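Does More Demonstration Data Help? A Check on the Kisura Result
Term project report, Robot Learning Lab Course
Hashini Bhattacharjee

1. Why we did this

The Kisura write-up that was handed out in December says that a policy trained on wrist camera footage alone keeps getting better as demonstrations are added, up to 2,000 of them, and that it carries over to rooms it was never trained in. The second claim is the one I had trouble with. The write-up gives a single success rate for all rooms together and never says how different the rooms were. If the "new" rooms were the old rooms with the chairs moved, the number tells you very little.

My project was to repeat the training at a smaller scale and split the results by room. I also wanted to know what counted as a success, which the write-up handles in one sentence.

2. Data

We started with 2,000 recorded demonstrations from the Brallel set. After throwing out the ones with missing frames or broken joint logs, 1,558 were left. That is a big loss and I don't think it is random. Long demonstrations broke more often, and the long ones tend to be the ones where the operator had trouble. So the training set is probably cleaner and easier than what the robot meets in practice. I would guess the same is true of Kisura, but they don't report how many recordings they dropped.

All the footage comes from the camera on the wrist. There is no second view of the room. People who like this setup say the policy learns to ignore the background, as the gripper always sits in the same part of the view. I was not convinced at the start and I'm less convinced now. A lot of what the camera sees is carpet, furniture and people's shoes, and all of that can tell the policy which room it is in.

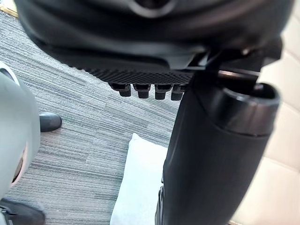 Woldegiorgis thought this was unfair to the method. The background only matters if it lines up with the action, he wrote on my draft, and in a set this mixed it shouldn't, so I ought to show that the policy uses the floor before complaining that it could.

That is a reasonable request, and it changed the plan. I added a test where the lower part of every frame was blurred before it reached the policy. If the floor doesn't matter, blurring it should do nothing.

3. Setup

Training followed the Minen recipe with default settings. I trained 3 policies from different random seeds, which is not many, but each one took most of a weekend on the shared machine. Each policy was then scored on held-out recordings by comparing its predicted motion with what the operator did. I should be clear that this is an offline score. No policy was run on the arm for this report, so I can't say how often any of them would finish a task.

4. Results

In rooms that appeared in training, all the policies matched the operator closely, and adding data helped at every step. So far this agrees with Kisura.

In rooms that were held out, the gain from more data mostly disappeared. Two of the seeds got slightly better with the full set and one got slightly worse. The average still goes up, but I wouldn't put a line through it.

With the blur on, agreement in the training rooms fell to 67 percent of its unblurred value. In the held-out rooms it barely moved. My reading is that the policies were leaning on the background where they knew it and had nothing to lean on elsewhere. There is another reading, which is that the blur also hid objects near the bottom of the view, and that those were doing the work. I can't rule that out with this data. A mask drawn by hand around the objects would settle it, but I ran out of time.

5. What I would want to see next

Results listed by room, with the worst room included. The number of recordings dropped and the rule for dropping them. A written definition of success that was fixed before scoring. Scores from real runs on the arm, even a small batch, to find out whether the offline score tracks anything we care about.

The training logs and the split file are in the course folder. The blur script is there too, but the path at the top has to be changed before it will run.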